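Two Arms and a Whiteboard: what we did with the spring term

Project report, robotics club, second group. 33 shares, 20 comments

Our brief was to get a pair of arms to share one job at a small whiteboard. Holding a cap, handling a pen and minding the board all count. The group before us had stacked cups, which everyone agreed was very nice, and we wanted something a parent could read from the back of the hall.

We called the project Merkero, after a long evening in which every better name was voted down. The control program is called Bravel, and it was mostly written by Pak-hei Chu in the week he was supposed to be revising. Bravel takes a person's movements, saves them as a run, and later tries to do the same thing without the person. We saved 128 runs before the end of May. Of those, 68 were good enough to learn from, and the rest are kept in a folder called "character building".

The hardest part was getting both grippers to meet over something small. One arm is easy to forgive. Two arms that disagree by the width of a pea look like they are having an argument at a wedding. 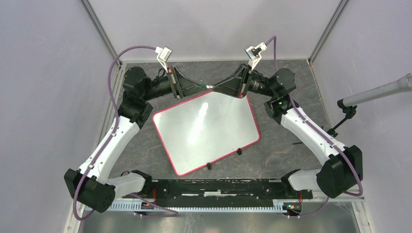

Pak-hei Chu thinks we made this harder than it had to be, and that one arm should simply wait until the other has finished closing. We tried his version for a fortnight. It dropped fewer things and took so long that two of us did our homework during a single run.

The compromise was a short pause, set by hand, which we kept changing and then forgetting to write down. If you are in next year's group, write it down. Our notes for that fortnight consist of the word "better", four times, with no numbers next to it.

Writing brought its own troubles. A marker has to press hard enough to leave a line and lightly enough not to shove the board along. We also learnt that an arm has no opinion about spelling.
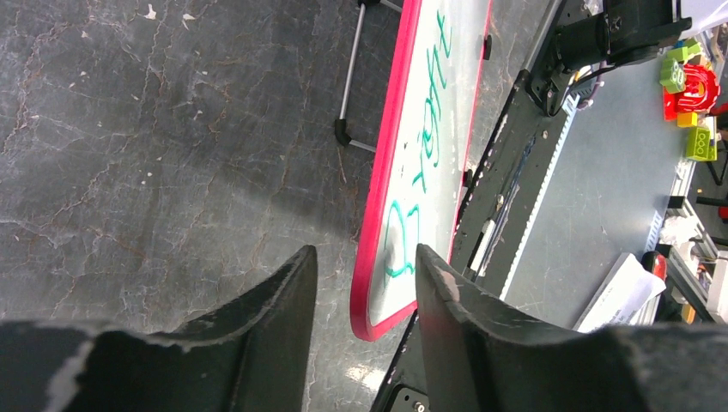

Board and black rail from the gripper's side, with green writing on the board.

We had planned to give each arm its own fixed duties, left for this and right for that, and the plan lasted until the first time the board ended up at a different angle. After that we let the person driving decide, and saved the runs whichever way round they came out. Bravel coped with this better than we did -- it has never once complained about being asked to swap sides.

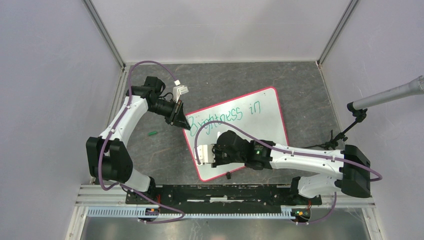 Choosing what to write took up a silly amount of club time as well. Long words showed up every wobble, and short ones looked as if we weren't trying. We went for ordinary words in the end, and judged each run on whether someone from outside the club could read it without being told the answer first. Our own families were not allowed to judge, after one grandmother passed everything.

Still to do: a proper way of scoring the letters, a tidier menu in Bravel, and a spare set of markers that does not walk off to the art room. The write-up and the saved runs go to the new group on 12th September, along with the folder.

Related
Ekby: a sorting tray that mostly sorts
Onsri and the very slow lift
Cup stacking, the first group's report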